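Workshop tips: running a sorting trial on a two-arm table

We spent most of July working out a way to compare practice methods for our two-arm setup. The job is a dull one. Bottles stand on the table, a bin sits among them, and the arms have to put the bottles in the bin. Rui Cunha wrote the first version of these notes and I have kept adding to them. Most of the tips apply to any bench where you repeat a small task many times and want the numbers to mean something.

Start with the table

Fix the table and the frame before you fix anything else. If the arms can shift on their mounts, the results from the morning won't match the results from the afternoon. Check the bolts at the foot of each arm with a hex key, then leave the key on the shelf.

Wipe the wood with a barely damp cloth and let it dry. Skip the furniture polish. A bottle on a polished top slides when a finger brushes it, and you end up measuring the polish.

Run the cables down the outside and tie them in bundles. Leave a generous loop at each joint that bends. Move the arm by hand through its full reach and watch the loop the whole way. If it goes tight anywhere, redo it. 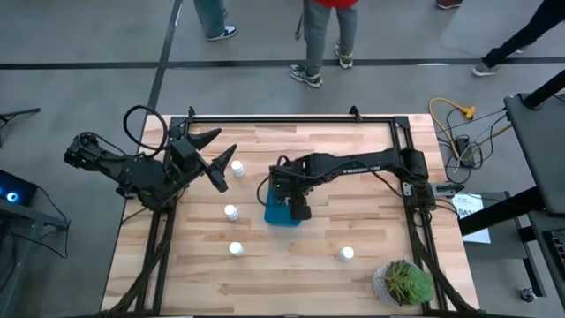 Two arms, one bin, bottles spread over the tabletop.

Place the bottles on purpose

Our first mistake was putting the bottles wherever they looked good. People have habits. Mafalda Caldeira went back over our early notes and found that we almost never used the back corners.

What works better is a paper layout. Draw the tabletop as a grid, pick the squares by rolling a die, and write the layouts down before the session starts. Each method then gets the same layouts in the same order. We use 6 layouts and go through them twice. Mark the spots with pencil dots, small enough that you have to bend down to find them. Tape works too, but a camera can see tape, and a learned program may pick up on the tape and ignore the bottle.

White bottles on pale wood are a hard case for a camera. Keep some hard cases in. If you switch to a bright bottle halfway through, start the count over.

Check every view before the first run

Look through each camera yourself. Close views are good for telling whether the fingers are lined up, and poor for telling what is happening anywhere else. Before each session we check that the bin shows up where we expect it and that the lenses are clean. A microfiber cloth for glasses is fine. Paper towels leave lint.

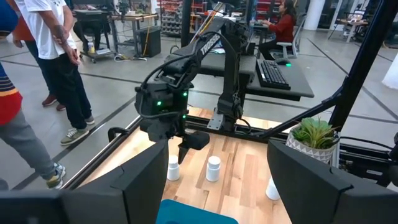 Keep one person on the notebook for the whole session. Trading off sounds fair, but two people will score the same run differently. Decide ahead of time what counts. For us, a bottle is in if it is inside the bin when the arm lets go and stays there. A bottle knocked over and then picked up still counts, with a "K" next to it. A bottle that rolls off the table is a miss, and the run goes on without it.

Set a time limit and stick to it. Ours is 90 seconds. With no limit, somebody always wants to give the slow method one more chance.

What we compared

The old method, which we call Lim, trained on demonstrations where the operator did every run cleanly. The newer one, Pirano, mixed in demonstrations that began with a mistake, such as a poor grip or a bottle already lying on its side, and showed the recovery. Both had the same amount of practice data.

On easy layouts there was little between them. On the layouts with bottles close to the bin, Pirano did better, mostly by backing off and trying again. Lim tended to push the bottle along the side of the bin until time ran out. Pirano was slower when nothing went wrong - it hesitated before closing the fingers, and we have not fixed that. 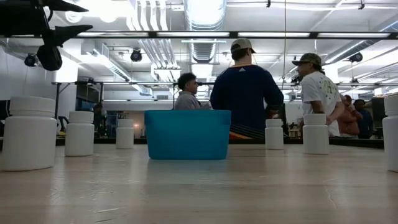
Hywel Edwards thinks the hesitation comes from too many recovery runs in the mix. He may be right. The next round will use fewer, and Sepehr Zarei is drawing up new layouts so that neither method gets familiar ground.

Small things worth doing

Number the bottles on the underside, where the cameras can't read it.

Empty the bin after every run, even if only one bottle went in.

Write down failed starts. If you stopped a run over a loose cable, say so in the notebook and run that layout again.

Save the video under the layout number and the run number. We used the time of day at first and lost 2 hours matching files to pages.

Notes last changed 20th July.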